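Wrist view gets its own planner in Runard 2

15 Jul 2025

Right, it's finally out! Runard 2 went up on the Clerport download page this morning, and if you've been following my grumbles about the old grasp planner you'll know how long I've been waiting to type that. Gareth Ellwood did most of the hard work on this one (I mostly broke things and sent him logs).

The big change is how the arm plans its last few centimetres. The old version worked out a grasp from the overhead view, committed to it and went in more or less blind. Now the planner keeps checking the wrist view on the way down and can change its mind right up until the fingers close. We've been trying it on footwear, which I'd happily recommend to anybody who thinks their perception code is in good shape. Dark slippers, woven straps, white stitching, shiny marble-patterned surfaces with a great big glare spot on them... lovely stuff.
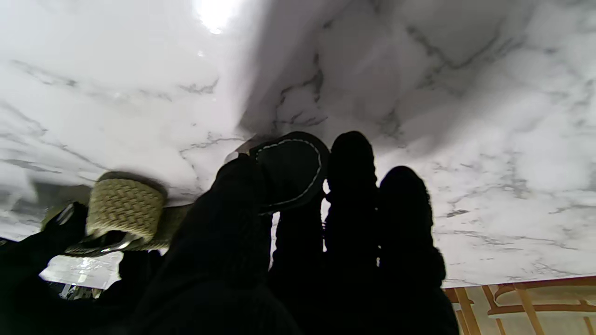 Glare used to be the killer. The old depth filter threw away anything too bright and then filled the hole with a guess, and the guess was usually wrong. Dean Fothergill rewrote that bit so a washed-out patch is marked as unknown, and the planner steers round it until it gets a better angle. On our Bokemow test set of 2000 recorded approaches, the replanning step now takes 90 milliseconds, down from 174, so it's quicker as well, which I didn't expect at all!

A couple of warnings. Old config files won't load, so run the converter first, and keep a copy of your finger masks because it resets them (sorry, my fault, I've got a fix half done). Black objects against a black finger still get merged now and then. Gareth has a branch for that called Wainwright and he's hoping to merge it in August, if I stop sending him logs.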